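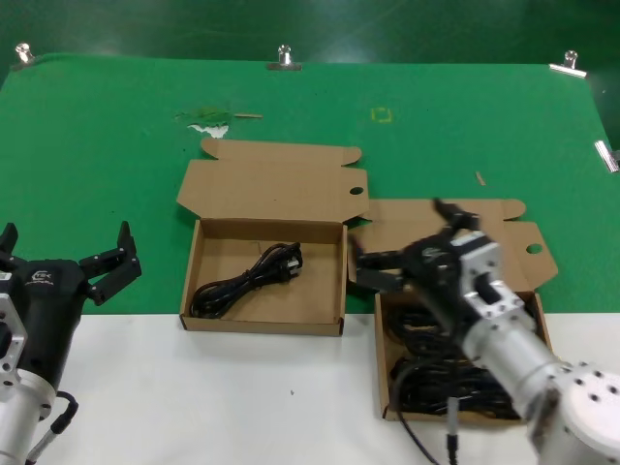

Plullach Cable Boxes: read me first

Plullach is a small collection of notes and photos on how loose cables are sorted into cardboard boxes. We started it in January, when the Rellstead store room had one big drawer for all cables and it took too long to find anything. The first thing we learned is that a cable which is coiled before it goes in the box is a different object from a cable which is dropped in. You can compare the two open boxes on the table: in one, a single black power cable lies coiled with its plug at the end of the coil, and in the other the black cables are in a tangle and one of them hangs over the front edge. The notes in this folder are mostly about this difference, and how to get from the second box to the first.

What is in the folder

notes.txt
Our working notes, in the order they were written. Some are short and some repeat each other. I have corrected the spelling but not the opinions.

photos
292 photos, all of cables, boxes or the table. They are in colour and not edited.

list.csv
One line for each cable, 57 lines in total. The columns are explained in the next section.

labels.pdf
A sheet of labels to print and cut. There are 26 on a page. Please print it at full size, or the text becomes too small to read on the box.

Columns in list.csv

cable_id: a number we gave to the cable. It is also written on a paper tag near the plug.
kind: power, data, sound or other.
length: in centimetres, measured from end to end with both connectors included.
colour: the colour of the outer cover. Dark grey is written as black, as we could not agree where one stops and the other begins.
state: coiled, tied, tangled or missing.
box: the name of the box where the cable should live.
remark: free text. Often empty.

How we coil

Harpreet Turcotte wrote the first version of this part and I have made it shorter.

Lay the cable out straight on the table. If it wants to twist, let it turn in your hand until it is quiet. Begin at the end without the plug and make loops as wide as your open hand. Do not wind it round your elbow. Leave the plug outside the loops, so that a person who looks in the box can see at once what kind of cable it is.

Thick power cables should have larger loops than thin ones. A thin data cable can be closed with a paper tie. We do not use rubber bands any more. After one summer in the store room they were sticky and left marks on the cover.

How we undo a tangle

Take the whole tangle out of the box and put it on the table. It is tempting to pull one end while the rest is still inside, but then the knots become smaller and harder. Look for a free connector, follow it back by hand, and push the cable through the loops instead of pulling. When one cable is free, coil it before you touch the next. Mahmoud is the name we gave to the worst tangle, so if you find this word in notes.txt it is not a person.

About the boxes

We use brown cardboard boxes with a lid that folds back. They are light and they stand well on a shelf. When you are working, open the lid fully and leave it behind the box, otherwise it falls forward on your hands. A box should not be filled so much that you must press on the lid to close it. If this happens, take a second box with the same name and add 2 to the label.

Known problems

The lengths of the cables from Wellier were measured by two people with different tapes. The differences are small, but please do not use them for exact work.

The state column shows what we saw on the day of the entry. Cables are used, and they do not always return coiled.

Some photos show the same cable more than once under different light. We kept them all.

The word "other" in the kind column is too wide. I would like to divide it, but I have not found good names yet.

Corrections

Send corrections to Amrit Kennedy, with the cable_id in the subject line. If you add a new cable, fill in all columns except remark and put the tag on before it goes in the box.

Last changed: 19 April 2026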